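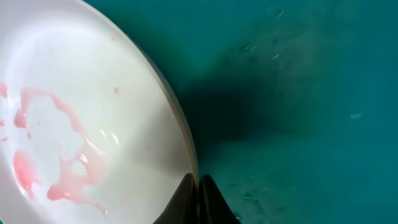
Dralilon wrist cell -- setup and upkeep notes

Last edit May 13, 2020. Covers the Jukthorpe cell only, the Hallarden one has diferent fingers.

Contents
1,154 episodes, 862 with full wrist video. Rest are joint logs only, see the missing list.

Before a run
Home the arm. Open and close the gripper 2 times, watch for drift in the gap. Zero the wrist force reading with nothing held.
Exposure locked. Auto hunts on glossy plates, dont turn it back on.

Cleaning
Sauce on the fingers = stop, wipe, re-zero. Damp cloth, no solvent on the black finger pads. Lint on the table gets into the plate segmentation -- wipe that too.

Every 35 runs
Check finger screws, check the camera cable at the wrist bend. Cable was replaced in March, spare is in the Trujillo drawer.

Known problems
Left finger grabs the rim late if the offset file is old. Reload it after any finger swap.
Glare still trips the stain mask. Not fixed.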